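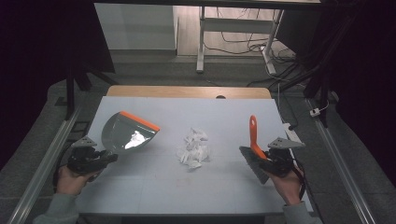 Do hand-held grippers need a written safe-use rule if there's no motor in them? Most sites I've dealt with still want one page, mainly for trailing cables, pinched fingers and what's on the floor.

That is the short version. The long version is that Rurcombe has sent round a draft good practice sheet and I'd like opinions before we sign up to it. It wants a risk assessment per task. Per task! Sweeping up paper with a dustpan and brush would be one form, wiping the same board would be another. I make it 228 forms for our list as it stands.
– guluten_bench

wet_solder wrote:
Sounds like somebody read the industrial arm standard and swapped the nouns. An arm can hit you. A person holding a gripper in each hand can mostly hit themselves. I'd write one assessment for the table and leave it there.

Prerkeo_Fan wrote:
Disagree with wet_solder. We had one sheet for everything and it got so vague it was useless. "Take care with tools." What does that tell anyone? Group by tool instead. Brushes and pans together, anything with a blade on its own, anything with liquid near a power strip on its own. We ended up with a short folder people do open now and then.

wet_solder wrote:
Do they, though? Or do they sign the front?

Prerkeo_Fan wrote:
Some of them sign the front, fine.

tallow wrote:
The bit I'd keep is the rule on mains. Power strips off the work surface, cables from the grippers led down one side. It costs a few clips. The bit I'd throw out is "4000 repeats before a tool is approved". Approved for what? It's a dustpan. Has anyone seen where that number comes from?

guluten_bench wrote:
I asked. The reply was that it's "in line with Adjei", so I read the Adjei guide twice. It has a figure of 70 minutes before a compulsory break and nothing on repeats at all.

tallow wrote:
So they made it up.

marrow_lane wrote:
Or lifted it from somewhere else and forgot. I'd worry more about the break rule. 70 minutes with weight on both wrists is too long. Ours is shorter and people still moan about their thumbs. If a standard for this kind of work says little about wrists and a lot about paperwork, I don't trust whoever wrote it.

guluten_bench wrote:
Fair. I'll send back three things – group by tool, mains off the table, shorter breaks – and ask for a source on the 4000. Not holding my breath.

Recent topics
Who signs off a cell when the installer has gone bust?
Emergency stop colours, again
Adjei guide, October revision: what changed
Floor tape that survives a trolley

Comments (2)

hobnail: We signed the Rurcombe sheet last year. More than 100 forms in and I couldn't name one thing we do differently.

pip_r: Cable clips. You do use cable clips now, I've seen them.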